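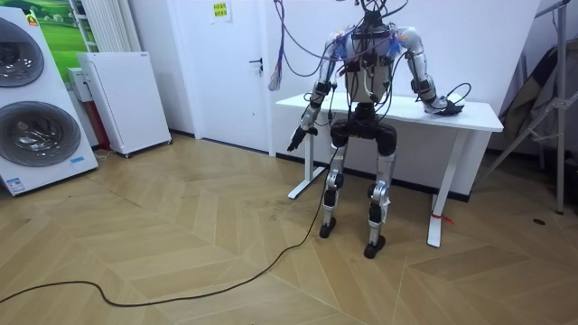 White Desk, Herringbone Floor: Your Questions

53 shares | 2 comments

Ever since I wrote up the workroom in September I've been getting mail about it, mostly about the desk and the floor, and I love it. I could talk about floors all day. These are the things people keep asking, with help from Nayeli Ventura, who laid the floor and has put up with a lot of my emails.

What desk is it?

It's the Osthorpe, in white. Plain rectangular top, two white metal legs, T-shaped feet. I looked at desks with drawers and desks with curvy fronts and a very tempting one with a little shelf at the back, and I kept coming back to this one. A rectangle is so easy to live with! You can push it against a wall, float it in the room, or put a second one next to it someday.

Do T-shaped feet get in the way?

A little, if you like to stretch your legs out sideways. Most of the time I forget they're there. What I really like is how much open space you get between the two legs, so a chair slides in from nearly anywhere and the vacuum goes straight under.

Will metal feet scratch a wood floor?

They can, especially if you drag the desk. Stick felt pads under the feet before it goes anywhere near its final spot, and get someone to take the other end when you move it. Check the pads now and then and peel off any that have picked up grit. Grit is the real villain.

Which way should the herringbone run?

Nayeli's answer is that the points should lead your eye from the door toward the window. Mine is to lay out a few rows dry and walk in and out of the room until one way feels right. We tried both and ended up agreeing, after a fair amount of walking in and out.

Doesn't such a busy pattern make a small room feel crowded?

I worried about this so much, and I shouldn't have. In a light wood the pattern is soft. You notice it in the morning when the sun is low and then it just becomes floor again. With dark boards and strong contrast between pieces I'd be more careful. Keeping the furniture simple helps too, and a white desk is about as simple as it gets.

How much did the floor cost?

Almost 2,000 for the whole room, labor included, and 400 of that went on leveling what was underneath. Please don't skip that part. Herringbone shows every dip, and the small blocks will rock and click if the base isn't flat. The wood came from Clametti, and I ordered extra for cuts. With this pattern you lose a bit along every wall.

What do you do about cords crossing the floor?

If a cord has to cross open boards, I run it along the shortest route and keep it away from the chair. A flat cord cover works where people walk. Please don't tape cords directly to the wood! My neighbor Rutilio Galindo did that in his den and the tape took a strip of finish with it when it came up. Hook-and-loop ties are great for the slack near the desk, and you can undo them when you change your mind, which in my case is weekly.

Can you roll a chair on it?

Yes, with soft wheels. Hard plastic ones will leave marks sooner or later. If you don't want to change the wheels, use a mat, but lift it every so often and sweep underneath.

How do you keep a white top white?

Damp cloth, drop of dish soap, dry it right away. For pen marks I rub gently with a little baking soda paste, and I try it on the underside first. Coffee rings come off easily if you catch them the same day. Turmeric is another story. Ask me how I know.

And the floor?

Soft broom most days, barely damp mop when it needs one. Go with the zigzag if you have the patience. No steam, ever.

Would you choose the same again?

In a heartbeat! I'd put an outlet closer to the desk, and I'd order one more box of wood to keep in the closet for repairs. Otherwise I wouldn't touch a thing.

Something missing? Leave it in the comments and I'll add it to the page. Next up is a question from Maëlle Lévesque about herringbone on stairs, which I need to go and ask Nayeli about.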